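The woman who arranges the flowers at the small guest house in Clornham did not want her name in this article. "The flowers are for the tables, and the tables are for the guests," she told me. "I am only the person with soil under the nails."

We spoke in March, in the back room where she prepares the pots. Her flowers are artificial. She was a little ashamed of this in the beginning, she said, but the dining room faces north and every living plant she tried there became yellow before the summer. Now she orders stems from a shop in Gisholm and puts them in real potting soil.

Why real soil, when nothing has to grow? "Because of the weight," she said. "And because people look down into a pot. If they see green foam, they stop believing in the flower." She fills the pot nearly to the top and does not press the soil. The stem must find its own way in, and after that she firms it with two fingers.
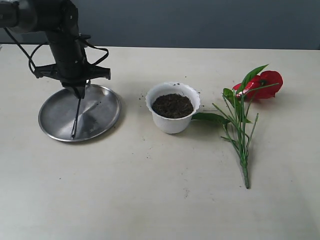 The pots she likes best are white plastic ones with a wavy rim. She bought 50 of them when a garden shop in Åberg closed, and she has never regretted it. Clay is prettier, she admits, but it leaves rings on a light table, and a guest once broke one with his elbow.

I asked about the steel plate. "It is an ordinary plate from the kitchen," she said. "I work with a plate on the table always. The soil goes everywhere - you can be as careful as you want, it goes everywhere - and steel is easy to wipe." She has tried newspaper and also a tray, but the paper moves and the tray was too big for the table.
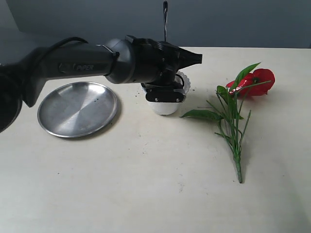 A full change of the dining room can take up to 88 stems, so she does it in parts, mostly after breakfast. The old stems are washed in the sink with a drop of soap and kept in a drawer until the next year. Those with bent side branches she straightens over steam from the kettle.

Does she miss living plants? She thought for a while before she answered. At home in Skesura she has geraniums on the stairs, and they give her enough worry. "Here I want to put the flower in and go to make the coffee," she said.

Before I left she brushed the crumbs of soil into her hand and dropped them back in the bag.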